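藏青黑

藏青黑是介于藏青色与黑色之间的一类深色，多见于纺织品，也用于描述油墨、皮革和家居面料的颜色。它的明度很低，光线较暗时容易被看成黑色，在日光或较强的灯光下才显出蓝色调。中文里相近的叫法有墨蓝、黑藏青、深夜蓝等，各地和各行业的用法并不一致，服装业多用“黑藏青”，家居布料商则常把它归入“墨蓝”一类。

名称

“藏青”原指蓝中带黑的颜色，旧时多用于棉布、呢料和学生制服。加上“黑”字以后，表示颜色比一般藏青更深，但仍保留蓝的倾向。英语中与之接近的有 midnight blue 和 blue-black，两者都没有固定的色值，翻译时需要看上下文。面料商的色卡通常只给编号，例如 Roussel 的家纺色卡把这一段颜色编为449号，Wimard 的同类颜色则编为818号，两者并排比较时，后者略偏紫。

染色

棉、麻等纤维素纤维可用靛蓝、还原染料或活性染料染成藏青黑。传统的靛蓝染法需要反复浸染和氧化，每浸一次颜色加深一层，到一定次数后加深的幅度逐渐变小，因此有些作坊会先染底色，或在靛蓝之上套染含单宁的植物染料，再用铁盐处理，使颜色趋近黑色。套染的布料手感稍硬，铁盐用量过多时会损伤纤维。

现代工厂多用活性染料一次染成。深色所需的染料浓度高，未固着的浮色也多，皂洗不足是成品掉色的常见原因。羊毛多用酸性染料或媒介染料，涤纶用分散染料，在高温高压下染色。涤棉混纺布要分别处理两种纤维，两者深浅略有差别时，布面会呈现细微的混色效果。 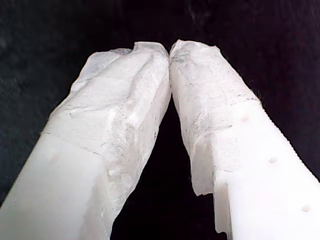 外观

同一种藏青黑染在不同的布面上，看上去可以相差很多。缎纹织物反光较强，高光处偏蓝；绒面和磨毛织物吸光较多，整体更接近黑色，绒毛倒向不同的地方会有深浅变化。粗纱平纹布表面起伏明显，近看带有不均匀的斑驳感，远看则混为一片。针织布受拉伸时，线圈之间露出空隙，颜色会显得略浅。

照明对辨色影响也很大。暖色灯光削弱蓝色调，使布料偏黑或偏褐；冷色灯光则相反。验色一般在标准光源箱内进行，至少比较两种光源，以检查同色异谱现象，即两块布在一种光源下颜色相同，换一种光源后出现差别。

用途

藏青黑常用于西装、大衣、制服和礼服。晚礼服采用这种颜色的历史较长，在人工照明下，它有时比纯黑布料显得更黑，后者在黄色灯光下可能发灰或发绿。家居方面多用于沙发罩、窗帘、桌布和衬垫。摄影和商品陈列中，深色布也作衬底使用，白色或浅色的物件放在上面轮廓清楚，但布面上的浮尘和线头同样显眼。

洗涤与保养

新购的藏青黑织物首次洗涤时宜单独进行，水温不超过衣物标签所示的温度。洗前翻面可以减少表面摩擦，晾晒时避开直射阳光。含漂白成分的洗涤剂会造成局部褪色，褪色部位多呈灰蓝或红褐色，难以用普通家用染料补匀。浅色绒毛和纸屑容易附着在布面上，可用粘毛滚筒或软毛刷顺着绒向清除。

织物研究者 Uyên Khúc 在《Starkow 染色札记》中记录过一组棉布样品，100块样品中有8块在存放后出现折痕处泛白，均为套染不匀的布料。她认为，深色布长期存放以卷放为宜，折叠存放的布料应定期更换折线位置。

参见

藏青色
靛蓝
还原染料
同色异谱

本页最后修订于2023年11月23日。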